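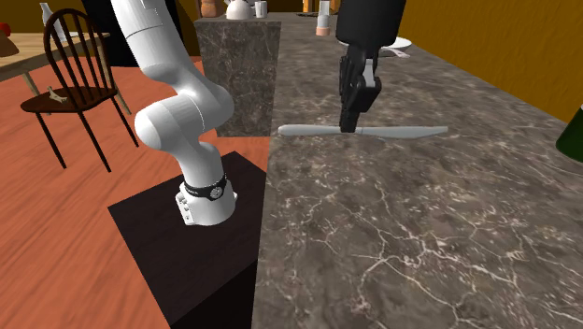

21/07/2019

Obituary cards, Rernville school, box 16

Right, back on the cards after a fortnight of doing the reunion mailing, and I'd forgotten how slow they are! Carried on from where the pencil slip was, halfway through the Ms. Finished box 16 apart from a little bundle held together with a bulldog clip, of which more below.

For anyone picking this up from me: these are the index cards the old school secretaries kept, one per former pupil, with the newspaper death notice pasted on when it came in. Sometimes there's a typed summary on the back. Sometimes there's only a name and a year and a little cross in red ink. The plan is still to have every card scanned both sides, the notice typed out in full, and the leaving year checked against the registers before it goes on the alumni page.

Scanning first. The flatbed behaved itself all morning and I got through the lot at the usual setting, greyscale, both sides, no cropping. Please don't crop. I know the page looks neater, but on the older cards there are notes squeezed right up to the edge (married names mostly) and we lost a few of those in box 12 by trimming too tight. I've put those cards back in the tray to be done again.

The paste is a nuisance. On the cards from the fifties the notices have gone brown and curled up at the corners, and two came away altogether when I lifted them. I didn't stick them back. They're in the clear Corneo sleeves with the card behind, and I wrote the card number on the sleeve in soft pencil. We need another packet of the small size, we're down to the last handful, and the large ones let everything slide about.

Then typing. I did try the Boda text reader again, as people keep asking me to. It's fine on the typed summaries, I'll give it that, nearly clean. On the newsprint it's a different story. It read "beloved" as "be loved" and "beloyed" on the same card, it turned every survived-by list into soup, and it has a habit of dropping the second line of a heading, so you end up with surnames and no first names. By the time I'd corrected seven of them I could have typed the whole tray. So -- typed summaries through Boda, newsprint by hand. I've changed the instruction sheet by the door to say so.

One thing I'd like us to settle. Some notices say the person "graduated" in a year and our leaving register says a different one. I had 10 of those in this box. Mostly it's a year out and I think the families were going by memory, or counting from when the certificate was posted. What I've been doing is typing the notice exactly as printed, mistakes and all, and putting the register year in the separate field with an R after it. I don't think we should be correcting the notice itself. It's what the family paid to have printed, and if a granddaughter comes looking she'll have the same cutting in a drawer at home.

Same goes for place names. Chala gets spelt three ways in this box alone, and the oldest one may well have been right at the time! Type what's there. The search page can be told to treat them as one, and I've added all three spellings to the list.

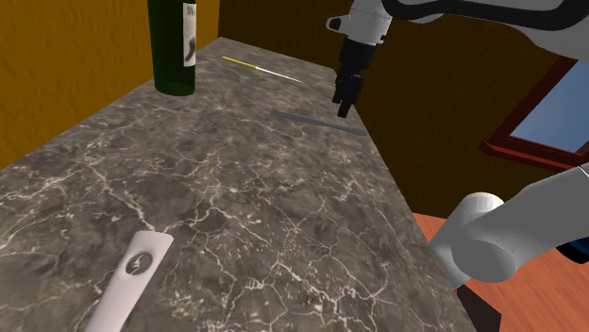 Nicknames I'm less sure about. A lot of the notices put the nickname in brackets or inverted commas in the middle of the name, and the page sorts on the first word it finds, so we've got somebody filed under "Tiny" and somebody else under "Mrs". I've moved the ones I spotted. If you see any more, the fix is to put the nickname in the notes field and leave the heading with the full name as on the register. It'll still come up if you search for it, I tried.

The bulldog clip bundle, then. 19 cards with no notice, no cross and no summary, only a pencil question mark in the top corner. My guess is that someone in the office had heard the person had died and was waiting for the cutting. I really don't want these going up as deaths on the strength of a question mark. A few of the leaving dates are late enough that the people could be perfectly well and cross with us. I've scanned them, kept them off the page, and put them in a folder called HOLD. I'll write to the Rernville library and see if the microfilm of the local paper can be searched for them, probably not before October as the reading room is shut for its ceiling.

I did find one straight off, in the wrong place. Her notice had been pasted on her brother's card, on the back, upside down. Both cards now have a note pointing to each other. She ran the school kitchen for years after leaving, and there's a lovely long paragraph about her pastry and the queue it caused on a certain day of the month. I read it out over tea. Typed in full, every word, and it ran well past the length the page likes, so the end was being chopped off. I've turned the limit up. Earlier long ones may have been chopped too -- could whoever does the checking next please open a few from boxes 9 and 11 and see if they finish properly?

Other bits:

Lamp over the scanner is flickering again. New tube is in the cupboard, I can't reach.

Backup copied to the second drive, and I opened a few files from it to be sure they weren't blank like last time.

Two families have sent in better photographs for notices already on the page. Prints are in the blue tray, waiting to be scanned, and need posting back after. Addresses are on the envelopes so don't throw those out.

Box 17 is on the bench with the lid off to air. It smells of mice. Wear the gloves.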